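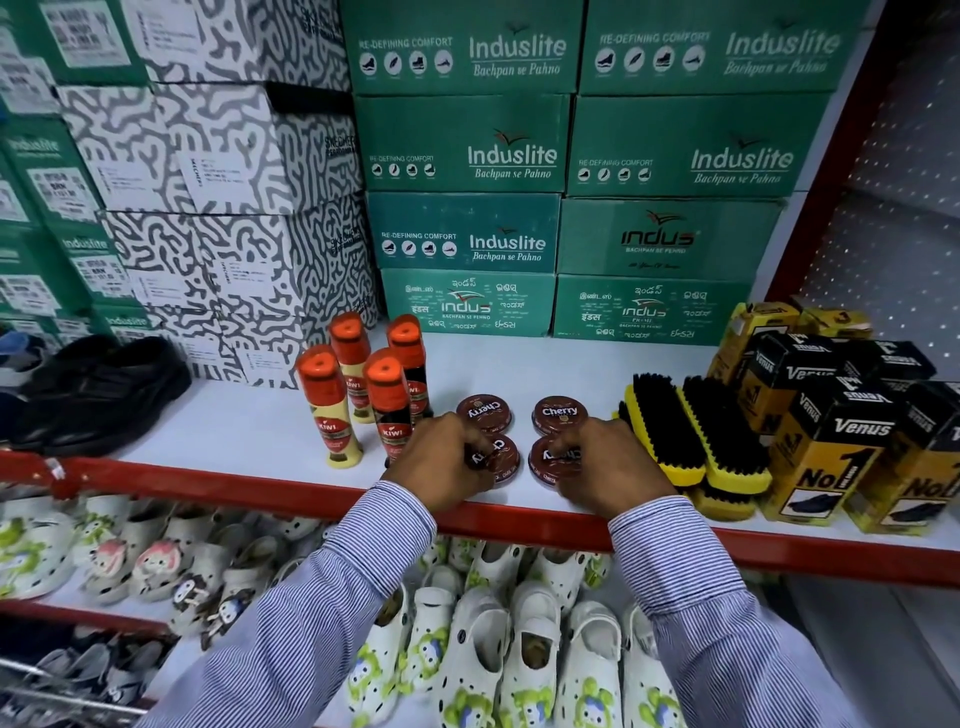

3 July 2020, display room, Floltside

Shoe care shelf, second arrangement. Written by me (Gunhild), Jacinto please add your remarks at the end.

In June we had all the shoe care in one long row, in order of price. It looked tidy from the door, but when you stood close, the flat tins disappeared beside the tall things. So now I try groups. Each kind of product has its own small block, and there is white shelf between the blocks.

Order from the left:

- Kiwi liquid polish, in staggered pairs. I mixed the pale bottles with the dark ones, so that one can see there is more than one kind. The orange-red caps help very much, they are the first thing the eye finds.
- Cherry tins, two by two. One in the back is still a little turned. The name must read straight from the front on all of them.
- Brushes, bristles up, laid at an angle. I like the yellow handles next to the Venus boxes, the colors belong together.
- Venus boxes, standing close, the "No 1" to the front.

The tins are the difficult part. They are low and round and they slide when you touch the neighbor. The best way I have found is to put the fingertips of both hands on the lids of the front two and move them together, slowly. If I push from the side, the lid turns and the lettering goes with it. I tried a strip of the thin Gerlach mat under them last week, but it made a gray edge that was visible from the front, so I took it away again.

Measures for the plan: shelf length 115 cm, free height 70 cm. The Zenirent drawing says 80 cm for the height, this is wrong and I have corrected it in pencil on the copy in the drawer. Please do not use the old print.

Still open:

1. The brushes. With one under the others they lie higher at one end. It is maybe nice, maybe only untidy. I will look again tomorrow with fresh eyes.
2. Price labels. Hesitz has sent 6 samples of the clip holder. The clear one disappears well against the white, but it does not hold on our shelf lip without tape.
3. The Venus boxes go very far to the right. If we must place a divider there, the whole group has to move toward the brushes.

Remark from Jacinto: I would leave the brushes as they are. A customer wants to pick one up, and a perfect stack says "do not touch". For the labels, ask Hesitz if the deeper clip exists in clear. I have the divider in my car and can bring it in the morning.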